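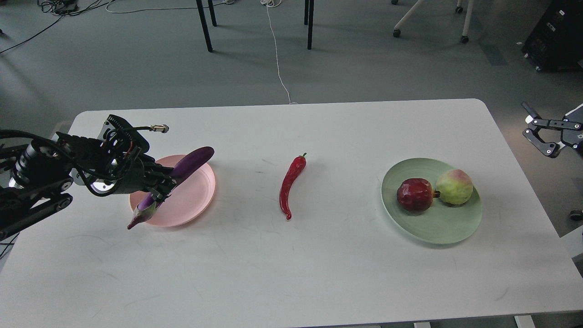 Cristian Cuervo says I should stop salting eggplant, that the bitterness was bred out of them years ago and all I'm doing is making a mess of the colander and putting off dinner. He told me this over the phone while I was looking for the colander. I said I'd think about it, and then I salted it anyway, so I suppose I have thought about it.

Oct 31, 2021

A food day from beginning to end, and I want to get it down before I go to bed, even though my handwriting is already going downhill and there's pomegranate on my sleeve.

I walked over to Brandão in the morning, meaning to buy onions and candy and come straight home. The onions I forgot entirely. What I came home with was the eggplant, a long one, so shiny and dark that I stood there in the aisle turning it over like I was choosing a pair of shoes, and one red chili with a lovely bend in it, and a pomegranate, and an apple that's mostly yellow-green with a pink blush over the top. And the candy, thank goodness, a sack of 200 pieces, which seemed like an insane amount at the register and was very nearly the right amount by eight o'clock. I ate a few myself. More than a few, if I'm being truthful in my own diary.

I do love that little store in the fall. They've moved the squash up front where the melons were, and the man at the counter still wraps the eggs in newspaper even though they're already in a carton. I asked him if the pomegranates were any good yet and he picked one up and tapped it with a knuckle and listened to it, and said this one, and put the other one back. I don't know what he was listening for. I tapped it myself when I got home and it sounded like a pomegranate.

The white table is where everything goes now. I used to be so careful with it, when it was new, wiping it down after every cup of tea, and there's no use pretending anymore, it has its gray scuffs and its streaks and I've been over them with baking soda and with the Skident paste and with a good deal of muttering, and they've settled in for life. I find I don't mind. The rounded corners are what I bought it for, after years of catching my hip on the old one, and those are as good as ever. And it's a nice plain background for food. An eggplant looks like royalty on it.

I got the pink plate and the green plate down too. They were never a set. The pink is the shallow one with the raised rim, from the Miden shop the winter it closed, and the pale green came in a box of odds and ends from my aunt, along with a gravy boat I have never once used and can't seem to give away. The green one has that nice wide sloping rim, so round things don't wander off it, and it's been the fruit plate for as long as I've had it. The pomegranate and the apple went there, side by side, and they looked so pretty leaning up against each other that I left them like that half the day and had toast for lunch so I wouldn't have to disturb them. The pink is for whatever is about to be cooked. That's my system, if you can call it one - green for eating as is, pink for the stove - and the chili never seems to belong to either, so it just lies out on the table by itself until somebody chops it.

Cristian thinks a person should have a fruit bowl. He has a very handsome one, all carved, and he's always finding a soft pear at the bottom of it.

The eggplant, then. I had it in my mind to do the one with tomatoes and garlic that I made in January, when the snow kept us all in and I had nothing in the house but cans. I couldn't find where I'd written it down. I went back through this very book looking, and got completely lost reading about the furnace and the week of the cough, and when I finally came up for air the recipe was on page 94, squeezed in sideways next to a list of Christmas thank-yous. All it says is "eggplant, Flustovetti can, garlic, hot pepper (half!!), low, till it gives up." I remember now why there are two exclamation points. I used the whole pepper the first time and had to stand on the back step.

I used half tonight. Well, half and then a little bit of the other half, as the half didn't seem to be doing much. I should know by now that it takes its time. I slit it down the side and scraped out the seeds with a teaspoon and washed my hands twice, and then an hour later rubbed my eye anyway, the way I always do, and went and ran cold milk over a washcloth and sat there with it on my face while the sauce bubbled. The doorbell rang right in the middle of that. I opened the door with one red streaming eye and a small witch took a step back. Her mother said what a good costume.

But I'm ahead of myself. I cut the eggplant in thick rounds, thicker than I was taught, and salted them in the colander and put a saucer and a can on top for weight. There was a fair bit of brown water in the sink afterward, and I thought about calling Cristian to report it. Then I patted the rounds with a dish towel and fried them in more oil than I'll write here. I do think the frying is where people go wrong with eggplant. They get frightened by how fast the oil disappears and keep pouring more in, when if you wait, it comes back out again by itself. My aunt used to say it was only borrowing it.

While that was going I did the pomegranate. I've tried every way there is, the wooden spoon way, the bowl of water way, and this time I scored it around the little crown and pulled it open in sections, the way the calendar from the bank shows it, and it was very civilized right up to the last section, which let go all at once. There are seeds behind the toaster. I got most of them with the edge of a postcard. The rest can be a surprise for me in the spring.

The inside was the darkest red, much darker than I'd hoped, and sour in that way that makes your ears move. I'll give the man with the knuckles credit for that. I sprinkled a handful over the eggplant at the end, which isn't in the recipe on page 94 but will be from now on, I've already written it in the margin in green ink. It needed something bright on top. All that soft tomato and oil, and then a little pop of sour. I wish I'd had mint, but the mint on the sill has been sulking ever since I repotted it, and I didn't like to ask anything of it.

We had 13 at the door before it was properly dark, all the littlest ones, and then the big rush came after supper when the sauce was off the heat and just sitting. I do count the children, I always have, I put a pencil mark on the back of an envelope and then forget to do anything with the envelope. By the time I turned the porch light off there were more marks than I could add up without my glasses. A lot of skeletons. One very serious boy dressed as a mailbox who let me put his candy in through the slot! I could have kept him at the door all night, he was so pleased with himself.

Cristian came by at the tail end of it, with the excuse of returning my ladder, and of course I fed him. He ate two helpings off the pink plate, sitting sideways at the table with his coat still on, and told me again about the salt. I asked him if it was bitter. He said no. I said well then. He said that it wouldn't have been bitter either way, and that was how we spent a very nice half hour. He's going to make one himself next week without salt and bring it over in a covered dish, and I'm to taste it with my eyes shut. I've agreed to this. I've also told him to go easy on the chili and he made a face like I'd insulted his family.

He wanted the apple on his way out and I wouldn't let him have it. I'd been looking at it all day and I'd gotten attached. I ate it just now, standing up, over the sink, with a piece of the hard cheese. A good apple, crisp, a bit floury on the pink side. I washed the green plate and then the pink one, and they're leaning in the rack, and I ought to have washed the frying pan too but it's soaking and that will have to do.

Leftovers in the blue-lidded box, enough for two lunches if I have bread with it. Need: onions (!), bread, garlic, more milk. Somebody's left a plastic fang on the front step and I've put it on the hall shelf in case they come back for it. The Flustovetti cans were 19 cents cheaper at the other place, I saw it on the flyer when I was putting it in the recycling, so I may walk down there if it isn't raining and get enough to see me through the cold. My eye has nearly stopped.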